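Stalitz Prireck 16 - 16mm Film Projector, Serviced

Item no. 1327
Listed Aug 27, 2018

Back in stock, one only. Good solid machine for film clubs, schools, small halls. Optical sound, runs at 24 fps, also silent speed. Came to us from a film society that showed mostly Polish and Czech features on it, reels kept nice and so was this. New belts, new exciter lamp, gate cleaned. Roughly 90 hours since last full service.

Some wear on the case, handle is scuffed. Doesnt affect anything.
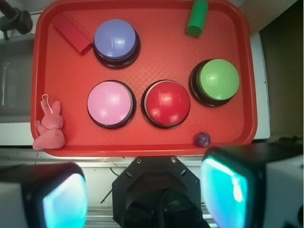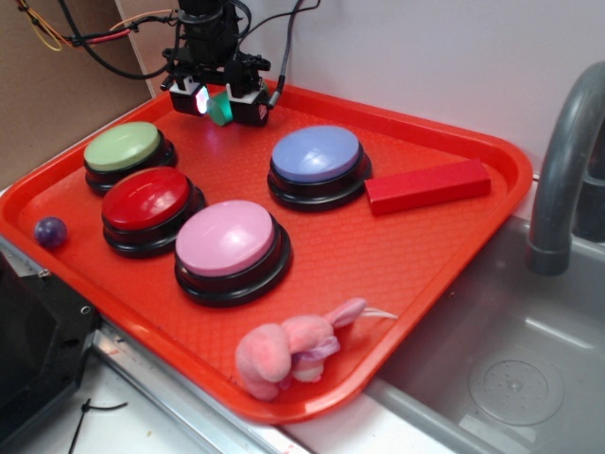 Four push buttons on a red tray: blue, pink, red, green.

What's included
- projector with 50mm lens
- take-up reel, 3 spare belts
- power cord
- Flernen dust cover (used)
- manual, photocopy, a few pages faint

Not included: speaker. Any Lacson cabinet with the round plug will fit. Ask if unsure, we have a couple.

Shipping
Heavy. Ground only, double boxed. Pickup OK, call first please. Next shipments go out first week of September, shop is closed til then.

Returns
14 days, buyer pays freight back. Lamps are not covererd.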